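Acta de la reunión ordinaria del club de inversión en activos digitales Mekach

Lugar: sala del primer piso, con conexión por vídeo para los socios que viven fuera
Hora de inicio: 18:40
Preside: Leonilde Cordeiro
Redacta el acta: Kanako Fujimoto

1. Aprobación del acta anterior

Se lee el acta de la reunión anterior. Un socio pide corregir el punto de las comisiones, donde se escribió "retiro" y debe decir "traspaso interno". Se hace la corrección y el acta queda aprobada sin votos en contra.

2. Estado de la cartera común

Leonilde presenta el estado de la cartera. El saldo en moneda estable es de 2.265 euros al cambio de la mañana. El resto de la posición sigue repartido entre bitcoin y ether, en la misma proporción que se decidió en primavera. No se han hecho compras desde la última reunión.

Varios socios preguntan por qué no se ha comprado durante la bajada. Leonilde recuerda que el reglamento pide dos firmas para toda compra superior a 220 euros, y que una de las dos personas con firma estuvo de viaje y sin su dispositivo. Se discute si conviene nombrar una tercera firma. Hay opiniones diferentes: unos piensan que así se gana rapidez, otros que se pierde seguridad. Se deja para el punto 5.

3. Cambio de plataforma de intercambio

El club usa hasta ahora la plataforma Pladis. En el mes de julio esta plataforma cambia sus tarifas, y para una cuenta pequeña como la nuestra el coste mensual fijo pesa demasiado. Kanako ha comparado las condiciones con las de Gruvelar y ha enviado la tabla por correo a todos.

Los puntos que se comentan son los siguientes:

- Gruvelar no cobra cuota fija, pero la comisión por operación es más alta.
- El retiro hacia una cartera propia tarda más, porque hacen una revisión manual de la primera dirección.
- El historial de operaciones se puede descargar en un formato que sirve para la declaración de impuestos. En Pladis hay que pedirlo por escrito.
- La atención al cliente responde en español solamente por la mañana.

Un socio pregunta si el dinero está protegido en caso de quiebra de la plataforma. Kanako responde que las condiciones hablan de cuentas separadas, pero que ella no es jurista y el texto no le parece claro. Propone escribir a la empresa y no mover nada hasta tener la respuesta.

Se vota: abrir la cuenta en Gruvelar con una cantidad de prueba de 40 euros y mantener Pladis hasta finales de julio. Aprobado, con una abstención.

4. Custodia y frase de recuperación

Se revisa el procedimiento de custodia. La frase de recuperación está partida en dos sobres, guardados en domicilios distintos. Leonilde confirma que ha comprobado el suyo y que el cierre está intacto. El segundo sobre no se ha podido comprobar todavía y se hará antes de la próxima reunión.

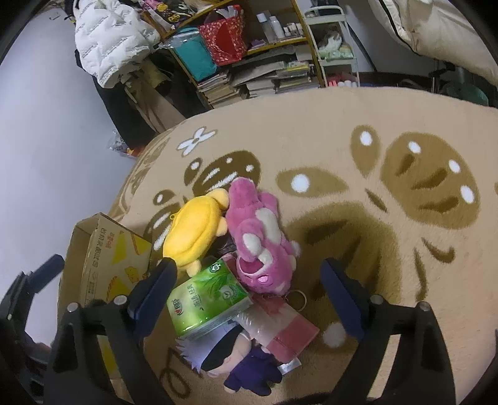 Se recuerda también que nadie debe fotografiar la frase ni escribirla en un teléfono, tampoco de manera provisional. Un socio nuevo pregunta si puede guardarse en un gestor de contraseñas. La respuesta es que no, según el reglamento vigente, aunque se puede proponer un cambio por escrito.

El firmware del dispositivo Kaneko tiene una actualización pendiente. Se acuerda leer primero las notas de la versión y actualizar con las dos personas con firma presentes.

5. Tercera firma

Se retoma la discusión del punto 2. Después de un intercambio bastante largo, se acuerda no nombrar una tercera firma por el momento. En su lugar, quien viaje avisará al grupo con 12 días de antelación, y si hay una compra prevista se adelantará o se aplazará.

6. Ruegos y preguntas

- Se pide que la tabla de la cartera indique el precio medio de compra además del valor actual. Kanako la preparará así.
- Un socio ha recibido un mensaje que decía venir de Pladis y pedía "validar" su cuenta. No ha pulsado el enlace. Se ruega a todos reenviar estos mensajes al grupo antes de borrarlos.
- Se propone una sesión sencilla sobre impuestos para los socios nuevos. Queda pendiente encontrar a una persona que la pueda dar.

Tareas acordadas

Leonilde Cordeiro: abrir la cuenta en Gruvelar y enviar los 40 euros de prueba.
Kanako Fujimoto: escribir a Gruvelar sobre la protección de los fondos; descargar o pedir el historial completo de Pladis; modificar la tabla de la cartera.
Las dos personas con firma: comprobar el segundo sobre y actualizar el dispositivo Kaneko.

Se levanta la sesión a las 20:15. La fecha de la próxima reunión se comunicará por correo.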